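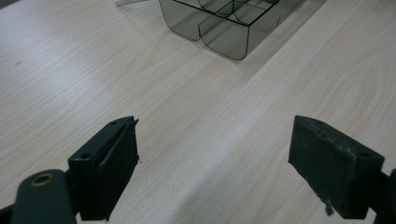 Gripper fingers and a smoky-grey compartment tray at the Lemwood sorting benches.

Lemwood hands the fiddly bits to grippers, and the bench team gets its afternoons back

October

I'm Kaisu Juntunen and I run the sorting room at Lemwood, where we make up fixings packs for furniture shops. We've now got grippers working on 3 of our benches, and I asked if I could write this one myself (the office said yes, so blame them!).

We send out nearly 3,000 packs a week. Until this spring every screw, cap and hinge pin in them was picked by hand, and by two o'clock you could hear people cracking their knuckles from the far end of the room. I did that job for years and my thumbs still let me know about it.

The grippers came from Nair, and Lenni Partanen from their side spent most of the summer with us. Our own people did the teaching. They used a hand-held gripper to show how a part should be lifted out of its compartment, over and over, and the machines work from that. Iida Kiiskinen turned out to have the steadiest hand, so the others started bringing her their awkward parts. She now looks after all the teaching and has had a pay rise to go with it.

All 11 of the bench team are still here. Two have moved to checking, Ilari Pitkänen is learning to set up and mend the grippers, and the rest swap between benches every couple of hours. I won't pretend it's all been smooth. Thin washers are still done by hand, and we had a grumpy fortnight over the new rota before we changed it.

"I was dead against it at first," says Ilari. "Now I go home and I can still hold a guitar."

A fourth bench is planned for the new year. If you'd like to come and have a look, or talk to any of us, ring the Lemwood office and ask for Kalevi Peltonen, who's looking after visits. Mornings are best.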